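Hide glue, pot temperature and the weak joints from the August batch

December 16, 2025
By the glue bench, Druldale
7 min read

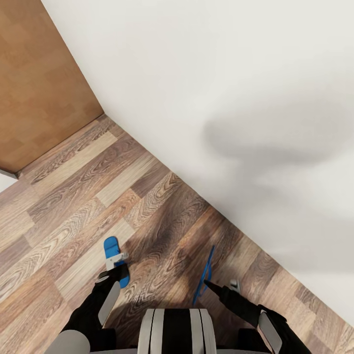
The other bench read the draft of this entry over lunch and replied that the glue was never the trouble, that the August joints were starved by too much clamp pressure, and that I would find the same thing with fresh glue if I did up the press as tight as we did then. I have left that objection standing and added starved samples to the test, on a separate row.

Background, for whoever picks this up. The rails and legs glued in August came back with open joints at the shoulder. On some of them the tenon could be drawn out by hand. The glue had a full colour and had set hard, and it came off the cheek in flakes with very little fibre attached. All of that batch was made with Multetti pearl, the ordinary cabinet grade, in the Fistov pot. The joints glued from the following sack, in the same pot, have held so far, but the pot was given a new thermostat in between, so the two changes cannot be separated from the records we kept.

Two suspects, then: glue cooked too hot or too long, and glue squeezed out of the joint. A third is glue already chilled when the joint closed. I doubt that one, given the time of year, but it costs little to include.

Preparation

Pearl soaked overnight in cold water in the covered crock. I made up one stock so that every sample would start from the same material: 1,000 g of water, with the pearl weighed in at our usual ratio for joinery. In the morning the grains were swollen through with no hard centre. No smell beyond the ordinary. The stock was divided into jars and the jars marked on the lid and on the side, after the business last time with the swapped lids.

The jars were warmed in a water bath on the hotplate. I did not trust the Fistov dial and used the glass thermometer in the glue itself, with the bulb off the bottom of the jar. The dial and the thermometer disagree by a good deal at the top of the range, and the dial reads low. This needs to go on the label on the pot.

Series A: held at 65 °C for one hour, then used.
Series B: held at 65 °C for 8 hours, lid on, topped up with hot water to the line.
Series C: taken to 78 °C and held there for one hour, brought back to 65 °C, then used.
Series D: taken to 78 °C and held there for 8 hours, topped up as for B, brought back to 65 °C, then used.

78 °C is where the thermometer settled in the Fistov pot when I put the old thermostat back in and set the dial to the mark we used in August. It is therefore the figure of interest, and I have not gone above it.

Running behaviour

A behaved as glue should. It ran off the brush in a string, broke to drops when lifted, and tacked between finger and thumb within a slow count. B was a little thinner at the end in spite of the topping up being kept to the line. I would have used it without thinking about it.

C could not be told from B by eye or by feel. D was plainly different. It ran like thin varnish, was browner against the white tile, and took much longer to tack. A spoonful left on the tile gelled late and the gel was soft, and would not hold an edge when cut with a knife. The gel from A cut cleanly and stood up.

The tile test takes no equipment and picked out the bad glue before any joint was made. I suggest we do it every morning the pot has been left on.

Samples

Beech lap pieces, planed the same day, all from one board, grain parallel. Warmed on the shelf above the bath before gluing. Brush coat on both faces, closed, rubbed, then clamped in the Moynihan press with the handle brought up to the first scribed mark. The starved row used glue from Series A only, with the handle brought up to the second mark and then leaned on, in line with the objection above. The chilled row used glue from Series A brushed out on cold pieces and left open until the surface had visibly skinned before closing.

All left clamped overnight, then stood on the rack in the dry cupboard for a week before breaking. The cupboard was opened a few times for other work. I did not log the humidity, which I should have.

Breaking

Done on the lever rig with the hanging weights. The rig has not been calibrated, and I am not going to write down loads as if it had. What follows is ranking and appearance of the broken face only.

Series A: broke in the wood on nearly all pieces, with long fibre across most of the lap.
Series B: as A, slightly more bare glue at the ends of the lap. Within the scatter.
Series C: mixed. Some wood failure, some glue failure, and the spread between pieces much wider than A or B.
Series D: glue failure throughout. Flaked off the cheek, hardly any fibre. Two pieces parted while being loaded into the rig and are recorded as broken at no load.
Starved row: weaker than A, stronger than D. Patchy face, with dry wood showing in the middle of the lap and good fibre at the margins.
Chilled row: weak and very uneven. Thick glue line, shiny, with the brush marks preserved in it.

The face of a Series D piece set beside one of the August tenons is the same break, as near as I can judge with the hand lens. The colour is also close. The starved face is a different thing altogether and none of the August tenons I have to hand show the bare patch in the middle. I would not rule out heavy clamping as having made matters worse on individual joints. The other bench has seen the pieces and wants to look at tenons from the far end of the batch before agreeing, which is fair, as I have only looked at the ones that came back in the first crate.

Points against my own reading

The pearl used here is from the present sack. If the August sack was poor to begin with, it might fail at a lower temperature or a shorter hold than this one, and I have no way of showing otherwise. There is a cupful of the old pearl in the tin under the vice, enough for one tile test and perhaps a pair of laps.

Lap pieces are not tenons. The fit of the August mortices was not recorded, and a slack mortice will let down any hide glue.

We also do not know how long the pot stood hot on the days in question. The job sheet gives start times and no finish times.

To do

Tile test on the old pearl, A and D conditions side by side.
Label on the Fistov pot: dial reads low, check with glass thermometer.
Throw out pot glue at the end of the day instead of reheating it. The reheating question wants its own test, as several short heats may not add up in the same way as one long one.
Third scribed mark on the Moynihan press, between the existing two.
Humidity card in the dry cupboard before the next set goes in.
Add a finish time column to the job sheet.

The broken pieces are in the shallow drawer, tied by series. The string on C has come undone once already and two of the pieces are marked only in pencil, so please put them back in the order they came out.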